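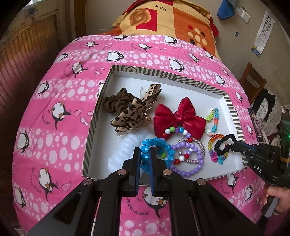 **Jurnia opens second shop in Brirholm and extends its repair service**

Ernadham, 27/10/2020

Jurnia, the Ernadham accessories retailer, will open a second shop in Brirholm in November. The new premises are on Tang Street, in the unit previously used by a shoe repairer, and will stock the full range of scrunchies, hair clips, bows, headbands and beaded bracelets sold at the Ernadham shop.

The Brirholm shop will create four part-time jobs. Two of the posts have been filled by staff moving from Ernadham, and the others are being advertised locally. Applicants do not need retail experience, but should be able to work on Saturday mornings and during the school holidays.

Jurnia was set up by Thịnh Bùi, who began by selling hair ties from a market stall and moved into the Ernadham shop two years later. The business now sells some 200 different lines, most of them priced for children and teenagers spending their own money.

"We have had customers coming over from Brirholm since the market stall days, and the bus does not run as often as it used to," said Thịnh Bùi. "Tang Street is close to both schools and there is parking behind it. The unit was the right size and the landlord was willing to leave the old workbench in, which we wanted."

The workbench will be used for the company's repair service, which has been available in Ernadham since last spring and will be offered at both shops from the day Brirholm opens. Customers can bring in broken bracelets for restringing, clips that have come away from their bows, and scrunchies that need new elastic. Items do not have to have been bought from Jurnia.

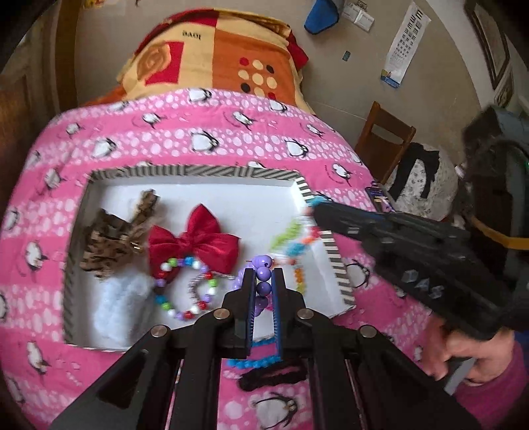

Restringing is charged at a flat rate per bracelet, whatever the number of beads. Customers are asked to bring all the loose beads they have in a closed bag or envelope. Where beads are missing, staff will show the nearest match in stock before starting work – nothing is replaced without the customer's agreement. Most repairs are ready within 13 days. Very small elastic bracelets can often be done while the customer waits.

The company does not repair fine jewellery, watches or anything containing precious metal, and will continue to refer those enquiries to jewellers in the town.

Numbers inside the Brirholm shop will be limited to two customers or one family group at a time, and hand sanitiser will be provided at the door. Hair accessories cannot be tried on at present. Unworn items may be returned to either shop with a receipt, provided that they are still attached to their card.

Customers who prefer not to come in can order by telephone and collect from the door. Repairs can be left in the same way, with a name and contact number written on the bag.

Opening hours at Ernadham are unchanged. Hours for Brirholm will be posted in the windows of both shops before opening day.

**Notes to editors**

Jurnia is an independent retailer and has no connection with other businesses on Tang Street. Thịnh Bùi is available for interview by telephone. Requests should be made through the Ernadham shop during opening hours.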